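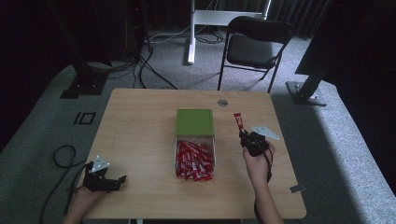

I got dropped on a Thursday, by text, 18 words long, and I'd spent the whole winter in the nets. Misaki Ueda came over that night with her bat still in the car and wouldn't say a thing about it. We sat there with a box of those red-and-white snack sticks, the green lid pushed back, and went through them like it was a job.

"Hepburn picked his nephew," she said finally.

"His nephew can't play spin!"

"Nope."

Well — I had 700 runs for Kellcombe last season, and the nephew had 200, and most of those came against Trundanach, who'd bowl to you underarm if you asked nicely. I told her I was done. Then my phone buzzed. Dougal Hepburn again. The nephew had hurt his thumb, and could I open on Saturday?

Misaki was already going out to get her bat.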